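Moths in the airing cupboard, what works?

darcy_p
Posts: 217
November 2019
Found holes in two good jumpers, so I've emptied the lot. My mum swears by cedar balls, my sister says freeze everything. Any views?

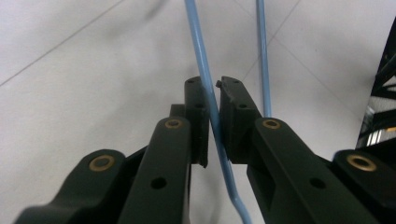

Freezing gets my vote, a fortnight in a sealed bag. Do the floor as well though, they love fluff in corners! Pale tiles like those are a doddle next to carpet, but I'd still get the crevice nozzle along the grout lines.

jurton
Posts: 3942
Cedar does nothing once it's there, sorry. Pheromone traps, and wash it all.

KeithKatene
Posts: 100
Disagree with jurton. Cedar has kept my suits fine for years, you just have to sand it now and then. Traps only catch the males anyway.

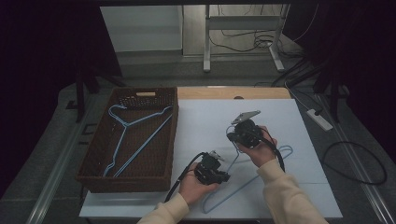 Wool is what they're after, so anything knitted goes in a zipped bag in our house (I've lost too many cardigans). Bare wire hangers like the light blue ones don't worry me, but I'd take a woven basket outside and give it a good bang, all those gaps are lovely for eggs.

jurton
Sanding it, Keith? Life's too short. Traps.

darcy_p
Right, freezer it is, once I've eaten the peas. Might get a trap as well.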